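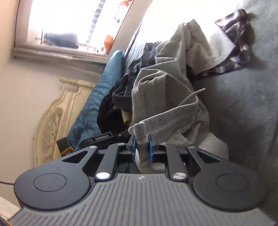 4월, 오전. Nirkunance에서 받은 릴 테이프 상자 정리 계속. 이번 상자는 3호, 릴 19개. 라벨이 붙은 것은 절반이 안 되고, 붙은 것도 연필 글씨가 흐려서 확대경으로 봐야 읽힌다. 릴을 감쌀 부드러운 천이 모자란다. 침대 위 옷더미에 있는 연회색 양말이나 후드 같은 옷감도 생각해 봤는데 보풀이 테이프 면에 붙을까 봐 그만두었다. 무산성 종이를 더 주문할 것.

613번 릴부터 재생. 겉상자에는 "Flunstead, 합창"이라고만 적혀 있다. 앞부분 리더 테이프가 떨어져 있어서 새로 이었다. 속도는 처음에 19cm/s로 걸었더니 목소리가 너무 높아서 절반으로 내렸다. 합창은 없고 피아노 연습과 남자 한 명의 말소리. 중간에 "다시, 처음부터"라는 말이 두 번 들린다. 57분쯤 되는 줄 알았는데 뒷면에도 녹음이 있었다. 뒷면은 라디오를 받아 녹음한 것 같고 험이 심하다. 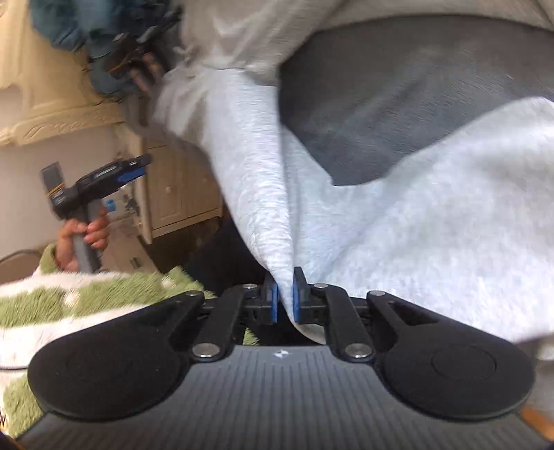

험은 60Hz가 제일 크고 120Hz에도 있다. 우리 쪽 접지 문제인지 보려고 다른 릴을 같은 덱에 걸었는데 깨끗했다. 그러니 원본에 들어간 소리로 본다. 보존용 파일은 손대지 않고, 열람용만 노치 필터를 걸어 따로 저장. 파일 이름 뒤에 _a, _b로 앞뒷면 구분.

Cokix 덱은 되감기가 느려졌다. 헤드와 캡스턴은 닦았고, 핀치 롤러는 표면이 반들거려서 교체 대상. 예비품은 Younis에 문의해 둠. 답이 올 때까지 되감기는 다른 덱에서 한다.

Dalia Kalniņš가 614번 라벨을 보고 Flunstead가 사람 이름이 아니라 회관 이름 같다고 했다. 목록의 인명 칸에서 빼고 장소 칸으로 옮김. Kwok-wai Chung에게는 식초 냄새 나는 릴 3개를 따로 밀봉해 두었다고 전달. 선반 맨 아래 칸, 다른 상자와 섞지 말 것.

다음: 614번 앞면, 리더 먼저 확인.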